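Review: The Bultomer Tabletop Rulebook, Second Edition
Posted September 12, 2018, in Reviews

I read rulebooks for fun, which my family considers a medical matter, so take my excitement with that in mind. But the second edition of the Bultomer Tabletop Rulebook is the best thing I've read all year on how to show a robot what hands do, and I've been pushing it on everyone at work since March.

If you missed the first edition: it's a spiral-bound guide for teams who record people doing small everyday jobs at a table, so that a two-armed robot can learn from them. It covers where the hands go, what stays on the table, when a take starts and ends, and how to write the whole thing down afterward. The new one comes with a deck of 557 task cards and costs $94. You can buy the book without the cards, but don't! The cards are half the pleasure.

The chapter I love most is the one on loose material. Seeds, beads, rice, anything that can slide. The first edition gave it a paragraph. Now it gets a whole chapter, and the rule at the heart of it is wonderfully plain: a shallow container with loose contents is carried with two hands, level, with the fingers on the rim and out of the contents. The note-taking rule that goes with it is just as good. You write down the container and the contents as separate things, and you don't write "full" or "empty" unless it truly is. 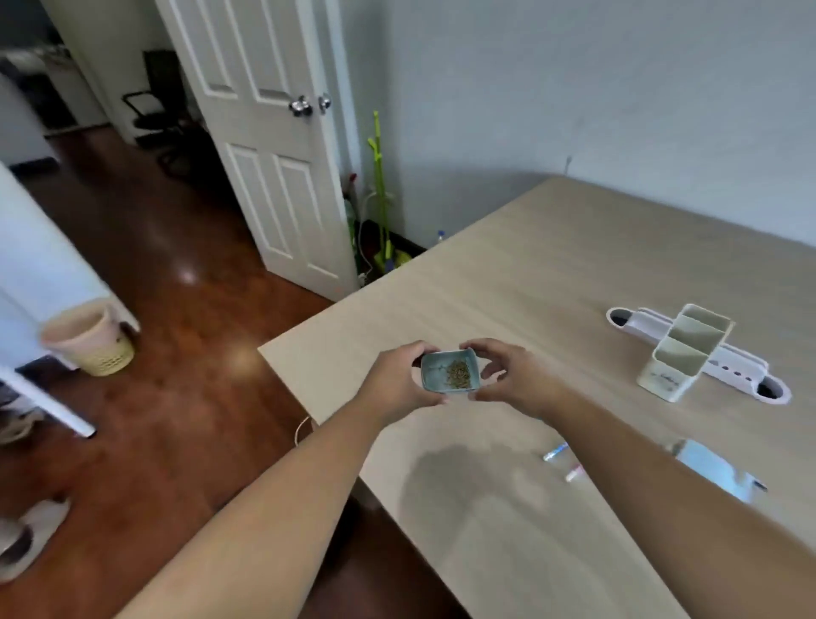
Seeds in a light blue tin, one hand on each side.

What I like is that the authors (Ottavio Donati is the lead, and his dry little footnotes are a treat) don't ask for a bare laboratory bench. Rule 12 says ordinary household things may stay on the table as long as the hands can work without touching them. Pens, an organizer, whatever lives there. The old Delorme checklist, which we used before, wanted everything cleared off and a plain cloth put down, and our robot got very good at tables with plain cloths on them. I'm so glad to see that one go.

Next up, two-handed jobs. The book asks you to name a "holding hand" and a "working hand" before every take, and to keep those roles until the take is over. It sounds fussy. It took us one morning to get used to it, and our notes are so much easier to read now. The sharpener card is a lovely example: one hand steadies the body from on top, the other brings the pencil to it, and swapping halfway means you stop and start a new take. There's also a rule that the point where pencil meets sharpener should stay visible between the hands, which rules out the big wraparound grip most of us use without thinking.

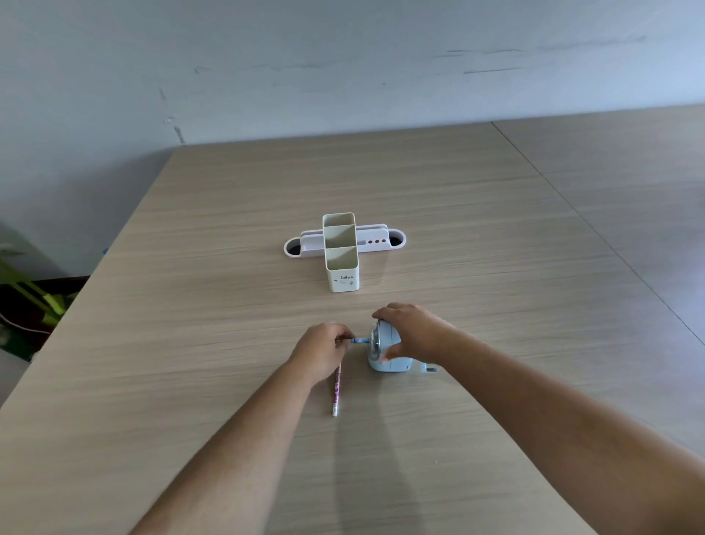 Right hand on the sharpener, left hand on the pencil.

My one real complaint about this part is that left-handers get a single sentence. The cards all assume you'll work out your own mirror image, and two of my colleagues were annoyed about it. Fair enough! The Zidel handbook, which is otherwise pretty dull, prints both versions.

Then there's the section on odd shapes, and oh, it's good. Boxes and mugs are easy to write rules for. A shell, a toy, a lumpy night light, those are where people start to improvise. The book's answer is to let the first hand settle before the second hand closes, with the second one open and in view on its way in. Anything with metal prongs gets its own rule: unplugged for the whole session, and hands placed so that the prongs stay clear of the fingers. The write-up rule says to describe an unusual object by color and shape first and guess at its purpose second, with the guess marked as a guess. I have argued for that in so many meetings.

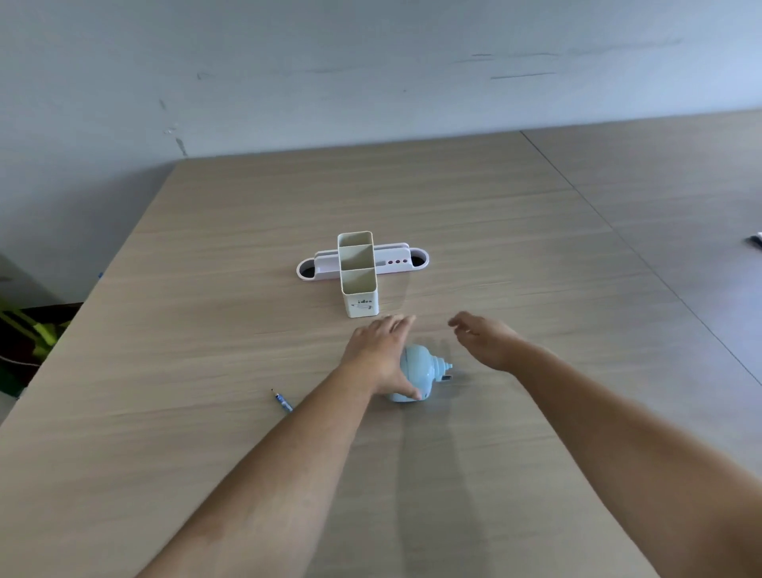

Left hand on the shell, right hand open beside it.

A few smaller things. The lighting chapter is short and sensible, and it treats soft shadows as normal. The index is poor. I looked for "dropped objects" under D, O and F and finally found it under "Interruptions." The card stock is thin and the corners on ours have already gone soft. And the sample log sheet has room for an object name of maybe two words, when the rules themselves ask for color and shape. We switched to the free log template from Teladis, which fits the Bultomer rules well once you add a column for the holding hand.

We've logged 902 takes under the new rules so far and I'm hoping to reach 2000 before we change anything else. The part that has changed most for us is the arguing. When two people disagree about whether a take counts, someone opens the book, and most of the time the answer is in there.

Get the spiral-bound version if you can. It lies flat on the table, and the hardback doesn't.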